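Jenent Coffee Bench
@jenentbench

Drip tray thread. Long one, mostly measurements and cleaning. Mute if you came for recipes.

1/ The tray on the brew counter is stainless, rectangular, recessed, rounded corners. Slotted grate over the lower half only. The upper half is bare basin. I get asked why the grate doesn't run the full length. Because the glass sits in the upper half and I want it on a flat surface, not on slots.

2/ Capacity with the grate in: 734 ml to the point where water touches the underside of the slots. Measured on a scale, twice, same number both times. That is more than one full brew plus rinse water, so a total spill stays in the tray.

3/ It is not plumbed. Indow sells a version with a drain fitting. I looked at it in October and passed. A drain needs a hose, a hose needs slope, and the cabinet under this counter has no room for slope. I lift the grate out and sponge the basin instead.

4/ Countertop is off-white and smooth. Coffee shows on it immediately, which I count as a feature. On the old dark top I would find rings a week later and need a scraper.

5/ Stains on the off-white: damp cloth first, then baking soda paste, 2 minutes, wipe, rinse. No scouring pads. The finish goes dull in patches and the patches hold color after that.

6/ Stainless is a separate problem. A mirror finish shows every water spot. Our tap water is hard. If the basin air-dries, it spots. Dry it with a cloth after the last brew and there is nothing to polish later.

7/ For spots that are already there: white vinegar and water, equal parts, sprayed on, left for a minute, rinsed well. Wipe in one direction along the length of the tray. Circles leave haze that shows up under the ceiling light.

8/ Same treatment for the chrome column. Chrome is thinner than people think, so no powder cleaners on it at all. Steam and splashes dry on the lower part first. I do that section daily and the rest when I remember.

9/ Grate. Coffee oil collects on the underside of the slots where you can't see it. Soak it in hot water with a spoonful of Parri powder. A bottle brush fits the slots if you go in at an angle. A dish brush does not.

10/ Put the grate back the right way up. Mine has a slight bow and rocks if flipped. If yours rocks, flip it before you start bending anything.

11/ Glass goes in the tray, never on the counter. Reasons: the drips have somewhere to go, and a round vessel on a smooth countertop moves when bumped. The basin wall stops it. 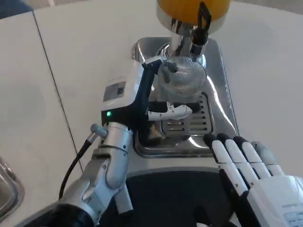 12/ Clearance matters more than footprint. I keep big equipment away from the tray. Grinder, scale and kettle all live on the other bench.

13/ Someone asked about silicone mats under the glass. Tried the Pikance one, 29 dollars. It grips well. It also traps water underneath, and the trapped water leaves a brown outline on the steel. Returned it.

14/ Small electronics near the tray: keep them off the basin floor. Even a splash-rated housing has seams. Wipe with a barely damp cloth, power off first, and don't spray anything directly at a label unless you want to lose the label.

15/ Paper labels lift at the corners from steam. Printed film lasts longer. Put it on a vertical face if there is a choice, and clean the face with alcohol before sticking anything to it.

16/ Daily routine, in order: empty glass, lift grate, sponge basin, rinse, dry basin, dry column, grate back in. It takes less time than writing this post did.

17/ Weekly: grate soak, vinegar on the spots, pull everything forward and clean the counter behind the tray. The back corner collects grounds no matter what I do.

18/ Reply to several DMs: no, I don't know if this tray fits a standard cutout. Measure your hole, then measure the tray under the lip, not across the top. The lip adds enough to fool you.

19/ Correction to 7: rinse before AND after the vinegar. If there are grounds in the basin when you wipe, you are sanding it. I have two scratches from exactly that.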